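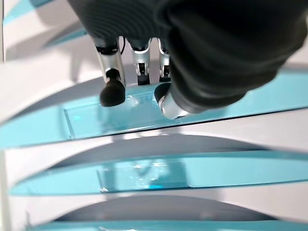 Grasp planning

Grasp planning is the part of a robot's software that decides where the fingers go before the hand closes on something. I've been writing these entries for the Gimby wiki for a while now, and this is the one people ask me about most, so I'm giving it a bit more room than usual!

Background

The planner sits between perception and control. Perception says "there's a thing, and I think it's this big." Control moves the joints. The planner gets the guess from one side and has to hand the other side a target: a wrist pose, a finger spread, and a direction to come in from. My favorite early version is Prekadetti, which Kaiwen Han wrote in one long February and which tried 2000 random hand poses per object, then threw nearly all of them out (slow, but so easy to debug).

Clear and shiny things

Glass is the classic headache. A depth camera sees right through it, or catches a reflection and reports a surface that isn't there. Egan, the planner that came after Prekadetti, skips the depth reading in those spots and fits a flat rectangle to the edges it finds in the color picture. I love this trick. It does need a decent view of at least two edges, and a bright glint can still fool it, so you'll want to look at the fit before you let the arm go in.

Thumb first or fingers first?

People argue about this one. Egan scores the thumb contact first and then searches for fingertip spots across from it. Gonzalo Garrido's branch, called Pirkham, goes the other way around and picks the fingers first. I've used both, and for flat objects on a shelf I lean toward Pirkham, mostly for the way it handles the lip of the shelf. 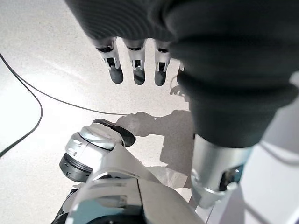 Fingers pointing down, with the hand's shadow on the floor.

Timing

Egan takes about 400 milliseconds for a plan on my machine. Pirkham takes 770, and most of that is collision checking against the robot's own body. You can turn the self-check off in the settings, but please don't on real hardware.

See also

Contact models; Hand-eye calibration; Self-collision checking

Last edited 2021-07-04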